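4. Puesta en marcha del marcador y del reloj de juego

Última actualización: mayo

Esta sección describe la instalación y la configuración inicial de la consola Clusetti 500 en pistas de hockey sobre hielo y sobre patines. Se da por supuesto que los paneles luminosos ya están fijados a la pared o a la estructura de la cubierta (véase la sección 3) y que la línea de alimentación ha sido revisada por un electricista.

4.1 Antes de empezar

Compruebe que dispone de lo siguiente:

— Consola de mesa con su funda.
— Cable de datos de 71 m, en bobina.
— Fuente de alimentación de la consola.
— Pulsador de árbitro con cable en espiral.
— Llave de configuración (pieza pequeña, va en una bolsa pegada a la tapa interior de la caja).

PRECAUCIÓN. No conecte la consola a los paneles con la tensión aplicada. El conector de datos no está protegido contra conexión en caliente y la avería resultante no queda cubierta por la garantía.

4.2 Conexión

1. Coloque la consola en la mesa de anotadores, con la pantalla orientada hacia el operador y el lateral de los conectores hacia la pared.
2. Tienda el cable de datos por la canaleta perimetral. Evite que pase por debajo de las puertas de los banquillos o por la zona de giro de la pulidora.
3. Inserte el conector en la toma DATOS A del panel principal y apriete el anillo a mano, sin herramientas.
4. Si la instalación tiene dos paneles, enlace la toma DATOS B del primero con la toma DATOS A del segundo. El segundo panel queda configurado como repetidor.
5. Conecte el pulsador de árbitro a la toma REF.
6. Conecte la fuente de alimentación a la consola y, en último lugar, a la red.

Nota. En pistas con valla metálica continua, mantenga el cable de datos separado de la línea de iluminación. Si el reloj salta o pierde décimas durante la prueba del apartado 4.5, revise primero este punto.

4.3 Primer encendido

1. Aplique tensión a los paneles.
2. Pulse ENCENDIDO en la consola durante 2 segundos. La pantalla muestra la versión del programa y después el menú de deporte.
3. Seleccione HOCKEY HIELO o HOCKEY PATINES. La elección carga los valores de fábrica de duración, descansos y sanciones.
4. Introduzca la llave de configuración y gírela a la derecha. Mientras la llave esté girada, el reloj de juego permanece bloqueado.
5. Ajuste el brillo. El valor de fábrica es 96 y es adecuado para pabellones cubiertos sin luz natural. En pistas semicubiertas puede ser necesario el máximo en horario de tarde.

Si los paneles se encienden pero no muestran cifras, la consola no los ha reconocido. Apague el conjunto, repase el apartado 4.2 y repita el encendido.

4.4 Parámetros del partido

Los parámetros se guardan en perfiles. Un mismo equipo puede alternar entre liga, categorías inferiores y torneos cortos sin volver a introducir datos.

1. En el menú principal, elija PERFILES y después NUEVO.
2. Escriba un nombre corto. El teclado admite letras mayúsculas, cifras y guion.
3. Introduzca la duración de cada periodo y el número de periodos.
4. Introduzca la duración de los descansos. Si deja el campo vacío, el reloj queda a cero al terminar el periodo y espera una orden manual.
5. Defina las sanciones: menor, doble menor, mayor y mala conducta. La casilla FIN CON GOL indica si la sanción se extingue cuando el equipo en superioridad marca. Actívela solo en las clases de sanción en que el reglamento lo prevea.
6. Defina la prórroga: duración, número de jugadores y paso automático o manual a los lanzamientos.
7. Pulse GUARDAR y gire la llave a la izquierda.

PRECAUCIÓN. Al guardar un perfil con el nombre de otro ya existente, el anterior se sobrescribe sin aviso.

Las instalaciones de Cledville y Zurnton reciben la consola con el perfil de la liga Begay ya cargado. En ese caso, limítese a comprobar los valores contra la hoja de competición vigente y pase al apartado 4.5.

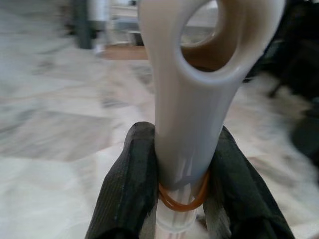 4.5 Prueba de funcionamiento

Realice la prueba completa tras la instalación y repita los pasos 1 a 4 antes de cada jornada.

1. Ponga en marcha el reloj y deténgalo con el pulsador de árbitro. La cifra de la consola y la del panel deben coincidir, incluidas las décimas en el último minuto.
2. Sume un gol a cada equipo y réstelo a continuación.
3. Cargue una sanción menor al equipo local y otra al visitante. Ambas cuentas deben avanzar únicamente con el reloj en marcha.
4. Deje llegar un periodo de prueba a cero. La bocina suena una vez y el reloj no admite nuevas órdenes hasta que se pulse PERIODO.
5. Con una superioridad activa, sume un gol al equipo con más jugadores. Si FIN CON GOL está activada, la sanción más antigua desaparece del panel.
6. Desconecte la consola de la red con el reloj detenido y vuelva a conectarla. El marcador, el periodo y las sanciones deben recuperarse.

Nota. La memoria de recuperación no conserva el tiempo muerto en curso. Si el corte se produce durante uno, el operador debe volver a introducirlo a mano.

4.6 Corrección del reloj durante el partido

1. Detenga el reloj.
2. Pulse CORREGIR. El campo de minutos parpadea.
3. Introduzca el tiempo indicado por el árbitro y pulse ACEPTAR.
4. Revise las sanciones en curso. La corrección del reloj de juego no las modifica — hay que ajustarlas una por una en el menú SANCIONES.

La consola guarda un registro de las correcciones, con el valor anterior y el nuevo. Para consultarlo, abra REGISTRO con la llave girada a la derecha. Para los códigos de error que puedan aparecer en este menú, consulte la sección 7.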